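Prandero Paired Grippers for Small Arms

Home > Grippers > Two-finger > Paired sets

Price: 688 per pair, fitted with fingers and leads
In stock. Sent out from our Bokari workshop.

If you have ever tried to get a small robot arm to pick up a shirt, you'll know why we were so keen to stock these. Cloth is a lovely, maddening thing to handle. It slides away, it bunches up, it hides its own edges, and a gripper that is perfectly happy with blocks and bottles can make a real mess of a sleeve. The Prandero pair is sold as a left and a right, matched at the bench before packing, and we've grown very fond of them (some of us more than we'd like to admit).

We had them on trial all through August next to the Tuneo set, which many of you already own and which we still sell, so please don't think we are running it down. Jahangir Matubbar did most of the testing and has strong views on fingertips, several of which have found their way into this page.

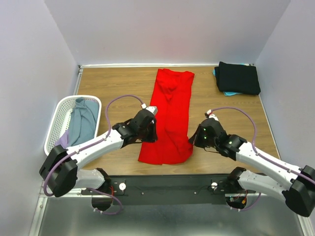 Soft goods are where a matched pair earns its keep, and trousers are a good test because they are long, narrow and forever creasing. One gripper on its own tends to drag the whole garment along the table, while two can take hold of opposite edges and lift together. What you want is the start you get with the red garment, most likely trousers, laid lengthwise with a gripper waiting on either side and the angled fingers pointing down towards the cloth. From there both arms have a short, easy reach. Do look at the cables as well, as they matter more than people expect: the purple leads plug in at the top of each gripper and rise in a wide loop, and you'll need to leave that much room above your table.

How they compared with the Tuneo set

The Tuneo fingers are a touch stiffer and we still prefer them for boxes and tins. On cloth, the Prandero pair was the gentler of the two and let go more cleanly. Out of 59 lifts with thin cotton, the Prandero dropped 2, and both were down to our own poor aim! Thick towels were closer, and if towels are all you fold, you could happily choose either.

Details

Sold as: one left, one right
Opening: 40 mm
Fingers: angled, replaceable
Guarantee: 2 years
Controller: not included; works with the Gunawardena board

Spare fingers are listed separately under Parts. If you're unsure whether your arms will take the mounting plate, send us the hole spacing before you order and Jahangir will check it for you.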